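Section 9. Setting Up and Looking After a Shared Workroom

This section covers the furniture, lighting and tabletop items in a room that several people use through the day. Read Section 2 first if the floor plan has not been agreed on. You will need a tape measure, a soft cloth, a mild dish soap and felt pads for any chair without wheels.

9.1 Before you move anything

1. Open the blinds, if there are any, and turn on every ceiling light. Check the room both ways, with lights on and lights off.
2. Mark the swing of each door on the floor with low-tack tape. Keep furniture outside the tape.
3. Find the air conditioning unit and stand under it for a minute. Do not put a desk where the air blows on your neck.
4. Decide where coats will go. A rail by the door works better than chair backs, which tip when loaded.

Note: Glass walls look like open space to a visitor carrying a box. Leave a clear strip in front of the glass at least as wide as the door.

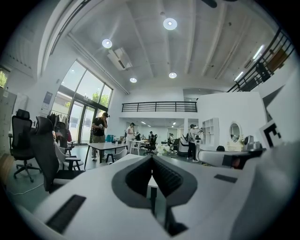
Rondgate, March

The Rondgate room has a glass window and door wall, a clothing rack standing in front of it and office chairs on the left side. The steps in 9.2 were written for that room. They will suit most rooms with a high ceiling and daylight from one side.

9.2 Chairs and tables

1. Bring in the tables first. Set each one down flat, press on every corner, and adjust the feet until it stops rocking.
2. Leave 70 inches between a table and the wall if chairs will be used on that side and people need to pass behind them.
3. Roll the chairs in last. Push each one fully under its table, and lower any armrest that hits the edge.
4. Park spare chairs together against a wall — never in front of a locker or a door.
5. Keep stools at the ends of tables, where they can be pulled out without moving anything else.

Caution: Do not stand on a chair with wheels to reach a light or a vent. Use the step ladder.

If the room has Keane lockers, fix them to the wall before loading them. The bracket and screws are in the bag taped inside the left door. An unfixed locker can fall forward when both doors are open.

9.3 The display table

Glossy tops show every ring and fingerprint, so wipe the table before you dress it and again after.

1. Wipe with a damp cloth, then dry with a second cloth. Work along the length of the table.
2. Put the vase down first. Fill it no more than halfway, and keep it back from the edge.
3. Add glassware. Lift stemmed glasses by the stem and lower them straight down.

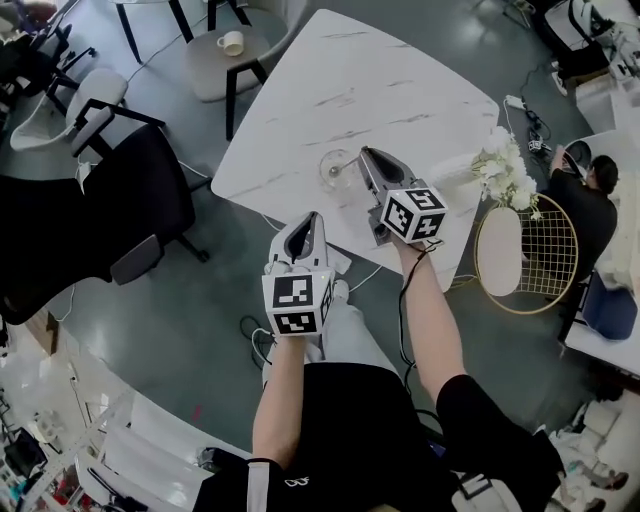
4. Turn the flowers so the fullest side faces the door. Trim any stem that pulls the vase to one side.
5. Check the table from a seated position as well as from standing height.

Caution: Never slide a vase or a glass across the top. Grit under the base will leave a scratch that polish does not remove. For deep marks, order Brutlow filler, part 194, in the shade closest to your top.

Note: Change the water every second day. Empty the vase completely if the room will be closed over a holiday.

9.4 Desks and the upper floor

1. Place monitors side-on to the windows. Facing the glass gives glare in the eyes, and backing onto it gives glare on the screen.
2. Run cables along the back of the desk and down one leg. Leave enough slack to turn a monitor.
3. Keep the area under an upper floor for desk work. It is shaded in the afternoon and has its own lights, which should be on a separate switch.

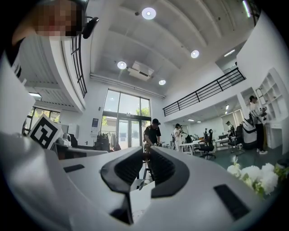

4. Store nothing on top of or against the upper railing. Small things get knocked through the bars.
5. Dust the railing from the top down, then do the desks underneath.

Caution: Clear the floor below before anyone works at the railing with tools.

9.5 End of day

1. Take glasses to the sink. Leave the vase in place if the lid of the Juma storage bin will not close over it.
2. Push in the chairs and empty the coat rail.
3. Turn off the air conditioning, then the strip lights, then the round ceiling lights. The switch nearest the door goes last.
4. Lock the glass door and pull it once to check.

Replacement felt pads and table feet are listed in the parts table at the back of this guide.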